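Key control for shared lockers: what I changed

May 19, 2024

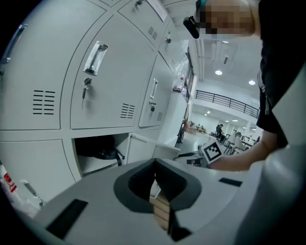 Light grey metal lockers, keys in four of the locks.

I look after storage at the Nornen building, and in February I rewrote the way we handle locker keys. The old register was a spreadsheet sorted by tenant name. It worked until a tenant left and the row was deleted, at which point the key number went with it.

The new register is sorted by lock number. Each lock has one permanent row, and tenants are entered against it with a start and end date. Rows are never deleted. There are 167 of them, which a plain spreadsheet handles without complaint.

Tags carry a code only. A tag with a building name and door number on it is an invitation if the key gets dropped on the bus. The code means nothing without the register, and the register lives on a separate drive.

Spares were the harder part. Wirnmont cuts our replacements from the code stamped on the lock face, and turnaround is 30 days in a busy month. I now keep one spare per lock in a Helmy key cabinet, hung in numerical order, with the hook left empty and a coloured disc in its place when a spare is out.

Cam locks wear. I had assumed dry graphite was the right lubricant for all of them, but the supplier's sheet for the Bralalitz cylinders specifies a PTFE spray and warns against mixing the two. The ones I had already dosed with graphite need flushing first — a tedious job, and I'm still working through the ground floor.

Next on the list is the deposit, currently set so low that people keep the key as a souvenir.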